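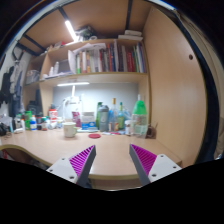
How long should a sprinter stay on the light work after a hard race?

Ten days was my old answer. After this month I'd say go by the heart rate and the feed bin, and let the calendar wait.

April, written up after morning work, 9:40

Pulled the chest strap files for the Bistden gelding before I forgot which was which. He went up the Trorthorpe hill gallop 3 times, easy, easy, then a proper one, and he hit 23 on the last climb before Booker Iwasaki sat back on him. Booker reckoned he had another gear. Booker always reckons that! But the recovery trace is nice and smooth this time, none of that sawtooth stuff we had before his last run, so I'm inclined to believe him.

The Wieser logger is set to 256 samples a second again. Somebody (me, probably) had knocked it down to save battery and the stride data came out like porridge. Please leave it where it is and just charge the thing overnight.

Stride count on the flat piece was some 44 over the marked stretch, a touch fewer than last time, so he's reaching a bit more. I like that. I'd like it better if the ground had been the same both days – it was a lot softer by the rails this morning and I don't trust the comparison much.

Guvau is still a puzzle. She works like a dream alone and sulks the minute another horse comes up outside her. Her numbers are fine, her legs are cool, she licks the bucket clean, and then she throws it all away at the turn. Booker wants to try cheekpieces. I want to try her on the inside of a slower horse first and see if she'll settle, and we went back and forth over that for most of breakfast.
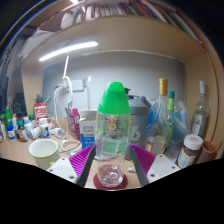
To do before next work

Recheck the girth sensor on Guvau, it dropped out twice on the pull-up.

Walk the gallop early and mark the soft patch by the rails.

Gelding: trot and canter only until I've seen two more quiet mornings on the trace. Then we can talk about a race.

Ask Booker which saddle he used, he never wrote it down.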